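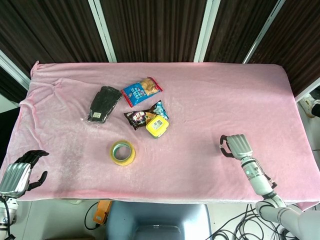 My no-spend January, reviewed by someone who didn't believe in it

February 21, 2018

I should say up front that I went into this expecting it to fail, so read the rest with that in mind. For years I've watched other people announce a no-spend month on the first of January and then go very quiet on the ninth. I've also read plenty of cheerful wrap-up posts where the writer saved a fortune and found inner peace, and I don't think I believe any of them. The numbers are always round and the savings always come with a discount code for a planner.

So I did one myself, for the full month, and then waited three weeks before writing it up. The waiting was on purpose. A lot of what a no-spend month "saves" gets spent in February, and almost every wrap-up I've read was posted on January 31 or February 1, before the bill comes due. That's like weighing yourself in the middle of a stomach bug.

What counts as spending

Every guide to this starts with a list of exceptions, and the lists are where I first got suspicious. One popular version lets you buy groceries, gas, medicine, gifts, "self-care basics" and anything you had already planned to buy. I have never in my life bought a thing I couldn't claim to have planned. With that list I could have bought a kayak.

Mine was shorter. Rent, utilities, bus fare, food to cook at home, and anything a doctor or dentist told me to get. No takeout, no coffee out, no clothes, no books, no apps, nothing for the apartment. If something broke I could replace it only if I couldn't get through the week without it. I wrote this on an index card in December and stuck it on the fridge, and I'm glad I did, because by the second week I was arguing with the card like a lawyer. Is sparkling water food to cook at home? (No. I bought it anyway, once, and logged it.)

The app

Several people told me I had to use Mavent for tracking, so I did. It's a budgeting app that sorts your purchases into little colored buckets and sends you a message when a bucket is getting full. The free version lets you have four buckets. You can pay for more, which I found funny for an app that's supposed to stop you buying things, and I spent more time than I'd like being tempted by it.

My complaint with Mavent is that it treats everything as going well. I'd log a bus ticket and it would tell me I was crushing it. On January 16 I gave in and bought a burrito, and it told me I still had plenty of room in Food. Technically true! But the whole point of the month was that the burrito wasn't supposed to happen, and the one tool I was using to keep myself straight was patting me on the back while I ate it.

I also can't tell how much of the month's result came from not spending and how much came from writing things down. I've kept a spending log before, in a notebook, without any rules at all, and my spending went down then too. If I were selling something I'd leave that part out.

Groceries got strange

People who do this love to talk about eating down the pantry. The idea is that you already own weeks of food and you've been too lazy to cook it. I had my doubts, and I'd say they were about half right.

I did have a lot of food. What I had was the food I don't like. There was a reason the barley was still there. There was a reason for both cans of water chestnuts. Eating them in January didn't uncover hidden savings, it just meant I paid for them in some earlier year and suffered for them in this one. The freezer was better. I found two bags of soup I'd made in the fall and forgotten, and both were good, and I'll give the no-spend people full credit for the soup.

The real trouble was Murkero. It's the closest supermarket to me and the only one I can get to without changing buses, and it is built from the front door to the registers to sell you things in January. They had their storage bins and protein bars stacked right at the entrance, and the "new year, new you" signs went on for the length of the store. To get to the onions you have to walk past all of it. I started going with a written list and a fixed amount of cash, which every guide recommends, and I'm annoyed to report that the cash worked. It worked better than anything else I tried. I stood in line twice and put something back because I had counted out my bills wrong, and both times it was something I'd have bought without thinking if I'd had my card.

What I'd like to see somebody test is whether cash alone, with no other rule, does most of the job. My guess is that it does and that the rest of the challenge is decoration. But it's hard to sell a course called "Bring Cash."

The social part

Here is where I think the wrap-up posts are the least truthful. They all say something like "my friends were so supportive!" Mine were fine, in the way that people are fine when you tell them you've taken up fasting. They asked why, they said good for you, and then they made plans at restaurants. I went to one of those and drank tap water and watched everyone eat fries.

I turned down a day trip to Zaltska, which I'd been wanting to do since the summer, and that's the one thing I regret. It's an hour and a half on the train and there's a good walk along the river and a bakery at the end of it. The trip would have cost less than what I used to spend on coffee in two weeks. But it was on the wrong side of the index card, so I stayed home and reorganized a drawer. A rule that blocks a day outdoors with people I like and allows an unlimited amount of home-cooked barley isn't a very smart rule. I knew this at the time and followed it anyway, which is my other problem with challenges: they reward you for keeping the streak going even after the streak has quit making sense.
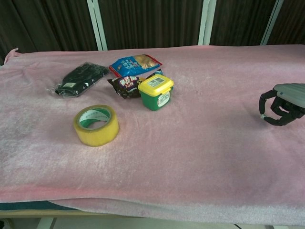
What I saved

I'd rather give real figures than vague ones, so here they are. Compared with the month of October, which was an ordinary month for me with no travel and no birthdays, I spent 410 dollars less in January. That sounds great. It sounded great to me, too, and I walked around feeling smug for a couple of days.

Then February started. I needed new boots, which I had needed in January and had put off by wearing two pairs of socks. I got a haircut I'd skipped. I renewed a magazine, ate out three times in the first week, and bought a replacement for a kettle that had been leaking since New Year's. When I added up only the things I had plainly delayed, they came to 200 dollars. So a little under half of my big saving was just January's shopping done in February with colder feet.

That leaves 210 dollars, which is still real money and I'm not going to sniff at it. It's a long way from the headline number, though, and I notice that if I had posted this on the first of the month like everyone else I'd have given you the headline number and believed it.

There's also the question of October. Was it a fair month to compare with? I picked it before I started so that I couldn't cheat, but if I'd used November the saving would have looked smaller, and if I'd used December it would have looked enormous. Nearly every post I've read compares January with December. Of course you spent less than in December. Everybody spends less than in December.

The habit claim

The last thing I wanted to check was the promise that a month off "resets" you. There's a newsletter called Yeh that a coworker forwards to half the office, and it says flatly that after a month you won't want the things you used to want. No source is given. I wrote to them to ask for one and got back an automatic reply with an offer in it.

Three weeks on, this is what has stuck and what hasn't. I'm still taking cash to the supermarket. I haven't gone back to buying coffee on weekdays, although I have on weekends, and it tasted every bit as good as I remembered – so much for not wanting it. I've unsubscribed from 10 store mailing lists and haven't missed them. On the other side, my online shopping cart looks just like it did last fall, takeout is back to once a week, and I bought a lamp I didn't need. It's a nice lamp.

I wouldn't call that a reset. Two or three small changes held and the rest slid back, which is about what happens to me after any month where I pay attention to something.

If you want to try it anyway

Some of you will, and a few people have already asked me for tips, so these are mine, for what they're worth.

Write your exceptions down before you start and keep them short. Choose your comparison month ahead of time, and don't let it be December. Keep a second list of everything you put off, with prices, and subtract it from your total at the end of the following month. Put one outing on the allowed list, something cheap that gets you out of the house, so you don't end up sorting drawers. Take cash to the store.

Skip the paid version of the app. And if you find barley at the back of the cupboard, check the date first. Mine was from 2015 and I'd already eaten most of it.

I've rebooked Zaltska for when the weather improves, and I'll be paying for the bakery out of the 210 dollars.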